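Plargate, second round of recordings

The Plargate set now stands at 3884 episodes, 137 of them added this week. All are teleoperated and all come from the wrist camera only. I dropped the overhead view in the first round, as the policy leaned on it and ignored the wrist.

I threw out 31 episodes before upload. Most had dropped frames near the grasp. A few had a gripper state that lagged the arm by more than the limit I set in the Kustora logger. The logger flags these but keeps them, so the filter has to be run by hand.

Plain backgrounds remain the weak point. With a white table against a white wall, the image encoder has little to hold on to apart from the table edge and whatever shadow the object throws. Metal bowls make it harder, as the rim is bright and the inside goes nearly black. I have kept these episodes in and given them a weight of 2 when sampling.

Still to do: rename the task strings so that "bowl" and "dish" stop being separate tasks, and redo the train and test split by session. Splitting by episode put near copies on both sides.

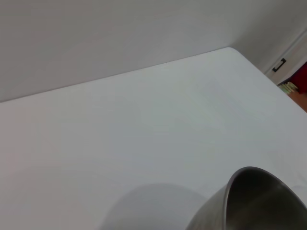
Page last changed: Sun 9 July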